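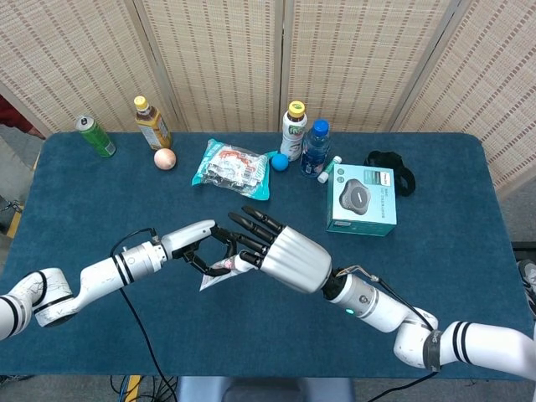

A packer at the Skildale depot told us that she could judge a mixed order before touching it, provided it had been laid out in a row first, and that she had never learned to judge one in a heap.

Chapter 23
Laying Out Mixed Goods

23.1 Scope of the chapter

Part Four dealt with uniform loads, in which every item has the same size, weight and wrapping. The present chapter deals with mixed orders: a can, a bottle, a ball, a packet, all to be checked and put into one carton. The quantities are small, but the handling time per item is much higher than for uniform goods, and most errors are made before the carton is opened.

Four properties decide how an item is treated on the table: its shape, its stiffness, the position of its weight, and the strength of its closure. Price and brand play no part at this stage.

23.2 The surface

A bare, hard tabletop lets cans and balls travel. A cloth adds friction and deadens small knocks. It should be plain and of a strong, dark colour, such as the teal-blue used in the opening picture, so that pale and white items show up against it. Patterned cloths are unsuitable for checking work. Small packets in particular are easily missed on a print.

The cloth must lie flat. A fold 2 cm high is enough to tip a narrow bottle. Corners that hang over the table should be rounded or pinned, and the cloth should be changed when it becomes greasy, as a greasy cloth marks paper labels.

A plain screen behind the table serves a similar purpose. Woven or slatted panels in a beige tone are common and adequate. The screen hides whatever is stored beyond the table and marks the rear limit of the working area.

23.3 The row

Items awaiting treatment are placed along the back half of the table, side by side, with the front half kept for the item in hand. The gap between neighbours should let the item be taken without touching the next one. Where a low item stands in front of a tall one, as the peach-coloured ball does in front of the tea bottle, the low item is taken first.

Items are grouped as follows.

Rigid upright items. Cans and jars. These stand on their own base and accept weight from above if the base is level. A can that leans is lifted and set down again before it is packed.

Semi-rigid upright items. Plastic bottles with screw caps. The wall gives slightly when gripped. A full bottle should be held by the body, below the shoulder, and never by the cap. The label is turned to the front for reading.

Rolling items. Balls and other round goods. These have no resting face and rely wholly on the cloth. They are packed into gaps left by other items.

Flat and flexible items. Packets and sachets. These are gripped by one edge or corner, and the free corner hangs. The grip must be clear of the seal. On most packets the seal is a flat strip along the short side, and pinching across it may open it.

23.4 Passing an item

Small packets are often passed from one side of the table to the other, for example from checking to packing. The pass takes place low over the front half of the cloth, so that a dropped item falls only a short distance. The giving side holds until the receiving side has closed on the packet. Both sides should approach from below the row, leaving the standing items undisturbed.

The Zelenák sheet, used in several depots, allows 2 attempts at a pass. After the second the packet is put down on the cloth and picked up afresh.

23.5 Case: the Prelto trial

Prelto packs mixed orders of household and grocery goods in the Jillow carton, a plain single-wall box. In January the firm compared heaped and laid-out orders over a run of 400 cartons. Half were packed straight from the delivery crate and half from a row on a cloth. The laid-out orders took longer to begin and less time to close, and fewer cartons had to be reopened for a missing packet. Damage to cans was the same in both groups. The full table is given in Appendix C, with the layout sheet used by the packers.

The order of packing within the carton is taken up in 23.6, which assumes that the reader can assign any item to one of the four groups above on sight.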